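Zirneck Opens Block-Stacking Room in March

Feb 8, 2010 - Zirneck is thrilled to announce a new block room for builders of every age, opening in March!
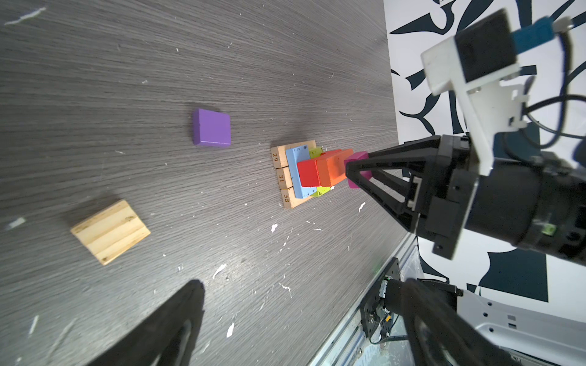

Etent, our mixed block set, will be out on every table. Some pieces are painted and some are plain, with numbers on the ends: 29, 31 and 58 make a fine base for a stack of blue, red and orange. There are 207 pieces in all.

Plain pine blocks are also sold singly at the front desk, and we love how the grain looks up close.
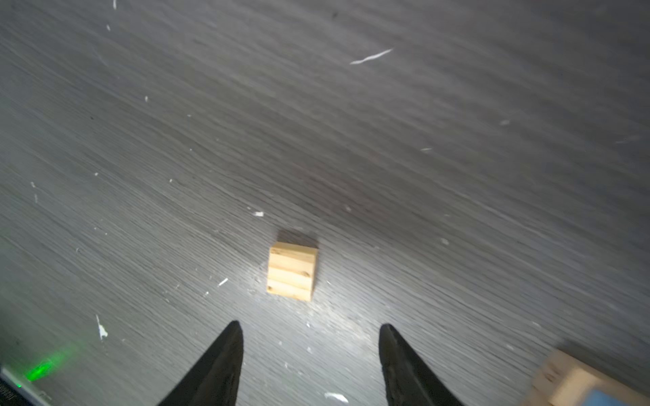
A single light-colored wooden block.

Admission is $4.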